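写美术字写到第二年

七月里把去年的练习纸清了一遍，装了一个纸箱，从床底下拖到阳台上。清的时候顺手翻了翻，觉得可以记一篇。上一篇写这个题目还是刚开始学的时候，下面有人问过后来怎么样了，我当时没回，现在一并写在这里。

先说我学的是什么。很多人听见“写字”，第一反应是毛笔书法，我学的是美术字，就是以前黑板报、厂门口横幅、车间标语上那种字，平头刷子蘸颜料写，或者先用铅笔打格子，再勾边填色。常见的几种是黑体、宋体、变体宋，还有一种老师叫它“方头黑”，笔画两头都是齐的，转折处带一点小小的硬角。我一开始想学的就是方头黑。

老师叫吕梅芳，退休前在厂里的宣传科，写了大半辈子标语。她开的班很小，在一栋办公楼的二层，隔壁是教英语口语的Wilma Buchanan，两个班共用一个洗手池。我们洗刷子的时候水池经常是花的，Wilma来接水泡茶，就站在旁边等我们冲干净。她后来也来听过几节课，用刷子写自己的中文名字，写得比我当时好，手稳。

课程是两期连着报的，学费加材料一共2,340元。我报名之前犹豫过，这笔钱够买一台不错的打印机，要字的话打出来就行。后来还是报了，没有什么特别的道理，就是下班以后想有件手上的事做。

头一个月几乎没写字，全在拉线。横线、竖线、斜线，刷子横着拉、竖着拉。平头刷子看起来简单，拉起来两头总是不齐，起笔一坨颜料，收笔的地方又毛又干。吕老师的办法是让我们先在废报纸上把刷子捋扁，捋到两面一样厚，再下笔。她不太讲理论，多半是站在后面看，看见不对就伸手把你的手腕往下按一点。我那时候手腕总是翘着，被按了不知道多少次。

颜料的稀稠也花了很长时间才摸到一点门。水粉加水多了，拉到一半就透，底下铅笔格子全露出来；加水少了，刷子拖不动，笔画中间会断。吕老师判断稀稠是看颜料从刷子上往下滴的样子，她说像酸奶就差不多。我家里买的酸奶稀稠差很多，这个标准对我帮助有限。我现在的做法是先在纸边上拉一道，数三下，看边缘有没有往外洇，没洇再写。

第二个月开始写字。她给的字表很老派，第一批是“安全生产”“团结”“增产节约”，第二批是“欢度”“迎春”“恭贺”。同学毛伊然问能不能写点别的，吕老师说可以，先把这些写完。毛伊然是来学了给自己的小店写招牌的，店里卖手冲咖啡和一点旧书，店名叫Pondwood，她想在下面配一行中文。她那行中文后来改了好几版，到现在门口挂的仍然是粉笔写的小黑板。她说等定下来再刷，我看她是越学越不敢刷了。

真正难的部分是格子。以前我以为美术字就是把字塞满一个方格，写出来个个顶天立地，排在一起却大大小小。“口”字塞满格子，比旁边的“繁”字看着还大一圈。“一”字没法塞满，“月”字塞满了就像一扇门。吕老师让我们在方格里面再画一个小一点的框，口字、日字往里收，左右撇捺多的字让它稍微出去一点。收多少、出去多少，她没有数，就是写完贴在墙上，退到门口去看。

退到门口看这一步，我现在还在做。家里客厅不大，我把纸贴在冰箱上，退到厨房门外。站在桌子前觉得挺匀的字，隔着这段距离看，毛病就出来了，多半是横画太粗，几横挤在一起糊成一片。 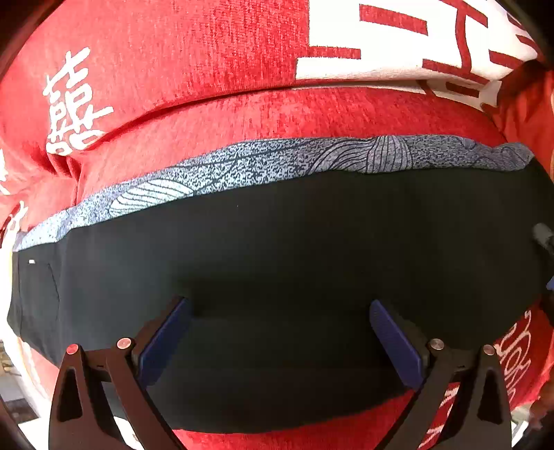
横多的字怎么安排，是我第二期花时间最多的题目。一个字里横画一多，高度就不够分，按黑体的规矩每一横都要一样粗，那留白只能薄下去，薄到一定程度远看就是一个黑块。吕老师教的办法是先分白，再分黑：铅笔打稿时先把横与横之间的空当画匀，剩下的才是笔画，哪怕每一横因此细了一点，整个字还是通的。书上的例字我看得半懂不懂，倒是在印东西的布上看明白了一些。红底上印一个大白字，样子像双喜的那种写法，横画一层一层叠着，下面带方框，笔画粗粗的，有点方头方脑，横和框把地方占去大半，能不能认出来就看中间那几道红的留得够不够。布面又粗又有点起绒，底下的纹理透上来，白色看着就淡了些，这种底子上笔画要是再细，恐怕就散了。所以分白也不能分过头，得看写在什么材料上。我在纸上可以把横画收细，到了粗布上就得还回去一点，这个道理吕老师在课上讲过，我当时只顾着记笔记，没往心里去。

说到材料，第二期有一半时间是在布上写。横幅用的是薄的化纤布，绷在木框上写，颜料里要加一点胶，不然干了一卷就掉渣。我第一次没有绷紧，刷子走过去布跟着走，一竖写成了一条蛇。第二次绷得很紧，写完取下来，布一缩，字全部瘦了一圈。同班的康丽华以前做过裁缝，她说布要先下水缩一遍再用，我们才知道还有这一道。后来每次上课前一天，她会在群里提醒大家把布过水晾上。

棉布吃颜料，写第一遍颜色很足，干了以后发灰，要补第二遍，第二遍的边很难跟第一遍对齐。我的办法是第一遍故意写瘦一点，第二遍写到位，盖住第一遍的边。郝少华的办法是用纸胶带把边贴出来，刷完再揭，边比我的齐得多。吕老师不反对用胶带，也不夸，她自己是不用的。她说从前一个下午要出几条横幅，哪有工夫贴胶带。

毛绒一点的布我也试过一回，是一块旧的沙发巾。结果很差，刷子过去只染到绒尖，底下还是原来的颜色，用手一捋字就花了。后来拿硬毛刷蘸浓颜料一点一点往里戳，戳了一个晚上，只戳完一个“平”字。那块布现在垫在花盆底下。

郝少华是班里进度最快的。他白天在一家叫Utel的公司上班，做什么我没有细问，只知道经常要开会。他学美术字的路子跟我很不一样，他先把字表上的字全部拆开，横归横，竖归竖，撇捺各列一张，标上宽度和角度，做成一个表格，然后照着表格写。我们一开始都觉得这样写出来会死板，看了成品也没有觉得特别死板。他还把表格打印出来分给大家，我那份一直贴在书桌旁边，“撇”那一栏我抄得最多。

不过撇捺照着表格写，在有的字上会碰头。比如“春”字，三横上面一撇一捺往两边走，下面要给“日”留地方，撇捺的角度要是跟“大”字一样，“日”就只剩一条缝。吕老师的写法是撇捺压平，末端稍微往下带一点，“日”顶上去，跟撇捺的交叉处几乎挨着。我写这个“春”写了一个多礼拜，每天晚上洗完碗写一张，贴在冰箱上，第二天早上看一眼，揭下来，晚上再写。家里人问我能不能写个别的，看腻了，我就换成“节”，写了几天又换回来。

第二期结束的时候有个作业，每人交一套600字的稿子，字体自己定，内容自己定，要求是从头到尾像一个人写的。这个要求听起来不高，做起来很折磨人。我选的是方头黑，内容抄了一篇讲怎么腌雪里蕻的文章，里面“盐”“菜”“缸”“压”反复出现。写到后面我翻回第一页比，前面的“菜”草字头宽，后面的窄，中间不知道是哪天变过去的。我把前面几页重写了，重写完又发现后面几页的竖画比新写的粗。最后交上去的时候仍然没有完全统一，吕老师用铅笔圈了一些字，在旁边写了“累了”两个字，意思是这些字是我累的时候写的。我回想了一下，圈出来的那几页确实是加班那几天写的。

康丽华交的是一整套百家姓，宋体，横细竖粗，每一横收笔的小三角都是用小刀片刮出来的，在桌上排开，几个人看了半天没说话。她说做裁缝的时候锁扣眼比这个费眼。

再说工具，因为上次有人留言问过。刷子我试过好几种，最后常用的是一把Truvevwood的平头油画刷，毛偏硬，回弹快，写一厘米多宽的笔画正合适。这把刷子的木杆掉漆，我用砂纸磨了磨，磨完握着反而舒服。另外有一把羊毛排刷，写大字铺底用，掉毛，每次写之前得用梳子梳一遍，写的时候旁边放一把镊子，看见毛就夹出来。小字用普通的尼龙平笔，坏了就换，不心疼。

尺子用过钢尺和有机玻璃尺。钢尺底下容易带颜料，一拖一条印子，我在背面贴了几条厚胶布，让它离开纸面一点，好多了。格子纸我以前是自己画，后来嫌慢，用电脑排好打印，淡蓝色，写完也不太显。打格子这件事吕老师坚持要用手画，说画一遍格子心里就有数了。我在班上手画，在家里打印，没有告诉她。

颜料买的是大瓶装的水粉，黑、白、大红、中黄各一瓶。白的用得最快，改错全靠它。大红底下写白字很麻烦，红颜料没有干透时白的一上去就变粉，干透了再上，刷子来回多了还是会把红的带起来。我现在是白的调得比平时稠，一笔过去不回头，漏了就等全干了再补。换成丙烯就没有这个问题，可是丙烯洗刷子很急，写着写着接个电话，刷子就硬了，我已经硬掉过一把。

班结束以后，几个人还有来往。有一阵子打算一起接点活，毛伊然介绍了一家叫Zeng的面馆，要写一面墙的菜单。我们去量了墙，回来排了版，我负责写“面”和“汤”这两类，郝少华负责价格。价格的数字比汉字难写，阿拉伯数字在方头黑里怎么处理，书上各有各的写法，“8”和“3”尤其别扭。郝少华写了几版，老板都说行，他自己都说不行。后来面馆要改菜单，价格还没有定，这件事就先放下了。我那份“汤”字倒是练熟了，三点水怎么跟右边对齐，现在闭着眼也知道。

中间也有一段时间不想写。大概是入冬以后，阳台上冷，客厅里写颜料味道散不掉，下班回来就坐着看手机。停了一个多月再拿刷子，拉横线都拉不直，跟头一个月差不多，拉了几个晚上才回来。所以现在我尽量每天拉几道线，不写字也拉，报纸上拉完就扔，花不了多少时间。

还有一个变化是走路慢了。看见墙上、卷帘门上、旧厂房上有字就想停一停，看人家“厂”字的撇是直着下来还是带弯，“修”字那么挤，三撇是怎么放的。小区后门外面有一个修车铺，墙上写着“补胎打气”，是用油漆刷的，“补”字的衣字旁少了一点，“胎”字却写得特别端正，台字的三角收得很紧。我路过的时候照着在手心里画过。上个月墙重新刷白，字没有了，换了一块喷绘的牌子，上面印着电话号码和一个轮胎。

吕老师秋天还会开一期，教变体宋，就是宋体里笔画带弧度的那种，春联和请柬上用得多。我问了一下，还在原来那间教室，晚上七点开始。康丽华已经报了，郝少华说看开会的情况。我还没有报，纸箱里翻出来一叠没用完的厚卡纸，打算先把“永”和“风”两个字自己试几张，试完再跟她说。

留言里问过黑体字帖的那位，我用的那本已经借给毛伊然了，等她还回来我把书名和目录补在这篇下面。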